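Section 4. Setting Up the Charging Point

This section describes how to set up a tabletop charging point for phones and other small devices. It applies to all Tindlow shared work tables, including those installed in the Flullard reading rooms. Staff who have already completed Section 3 (Table Placement) may begin at step 1. Wall sockets and fixed wiring are covered in Section 7 and must be left to the building electrician.

4.1 Before You Begin

Confirm that the table stands level and that its top is clear of liquids, plants and loose paper. Keep a space of at least 8 inches between the power strip and the edge of the table.

You will need one power strip, one charging cable with its plug for each device, and a dry cloth.

CAUTION: Do not use a strip or cable that shows cracks, scorch marks or exposed wire. Remove it from service and report it to the Pimentel equipment desk.

4.2 Placing the Power Strip

1. Wipe the tabletop with the dry cloth, following the grain of the wood.
2. Set the power strip on the table with the sockets facing up. The strip may be placed at an angle if this gives the cord an easier path to the wall.
3. Lead the cord of the strip away from the seating side.
4. Connect the strip to the wall socket.
5. Push the charger plug fully into one of the sockets. When only one device is to be charged, use a middle socket.
6. Lay the charging cable on the table in wide, open loops. Do not wind it tightly around the strip.
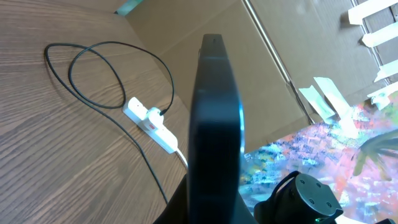
Figure 4-1. Plug seated in the middle socket, with the cable in loose loops.

NOTE: Loops that cross one another are acceptable for a short time while the table is being prepared. They should be opened out before the table is released for use.

4.3 Connecting the Phone

1. Place the phone flat, screen up, near the center of the table. The charging port should face the person seated.
2. Hold the phone steady by its side edges and insert the connector straight into the port. Do not press on the screen.
3. Let the cable leave the port in a straight line for a short distance before it bends.
4. Guide the rest of the cable across the table in one long curve toward the power strip.

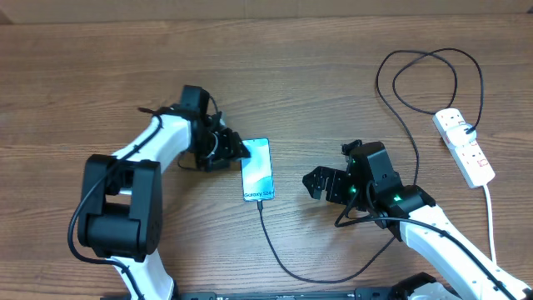 5. Check the screen for the charging symbol. If it does not appear, remove the connector, look for lint in the port and try again. A second failure should be entered in the table log with the model of the phone and the number of the cable.

Phones in thick cases may need to be taken out of the case before the connector will seat fully. The owner of the phone, and no other person, should do this.

CAUTION: Never cover a phone while it is charging. Books, bags and folded clothing hold in heat.

4.4 Checking the Cable Run

The most common fault found at inspection is a cable that has been pulled tight between the strip and the device. Follow the cable with the eye from one end to the other. A slight wave is correct — it shows that there is some slack to give if the phone is moved.

1. Straighten any kinks by hand. Do not use tools.
2. Make sure that no part of the cable lies under a table leg, a chair or a heavy object.
3. Remove dust from the wood along the path of the cable.

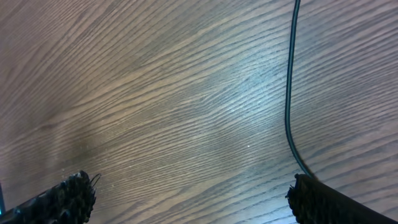 Figure 4-2. Cable lying across the tabletop in a slight wave.

4.5 Records

Enter each completed set-up in the table log. Cables are to be replaced after 400 recorded uses, or sooner if damaged. Requests for replacement cables should be sent to Yolanda Lindgren, Foreck Supply Office.

Section revised 19 June 2020. Approved by Ghislain Bélanger.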